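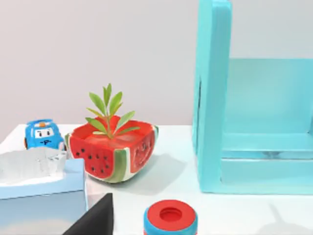

What is *Gastwood*? It is a two-act stage musical with a cast of 14 songs' worth of fiddle, brass and full-company harmony, set in a mill town of the same name and best known through its original cast recording.

**Gastwood** opened in March at the Hiltden Playhouse, a 458-seat theater, and was held over twice. The story follows two sisters who inherit a failing dance hall and reopen it for one last summer. Its score mixes parlor waltzes with big, brassy ensemble numbers, and the Act I closer, "Lanterns on the Weir," is a thrilling piece of writing that builds from a single voice to the whole company.

## Cast recording

The album was released by Okonkwo Records in April 2018. It runs to 4 sides on vinyl and includes the complete overture, the wonderful tap break in "Saturday Floor" and a duet cut before opening night. The pit band of nine was expanded to up to 40 players for the sessions, and the difference is glorious, above all in the strings under "Your Half of the Key." A numbered first pressing of 3068 copies came with a lyric booklet.

## Later productions

The Hinarano Light Opera staged a revival with a smaller cast who played their own instruments. It restored the cut duet to Act II, where it now sits just before the finale. Most licensed productions use this version, although the original running order is still available to companies that ask for it.

## See also

- Cast recording
- Actor-musician staging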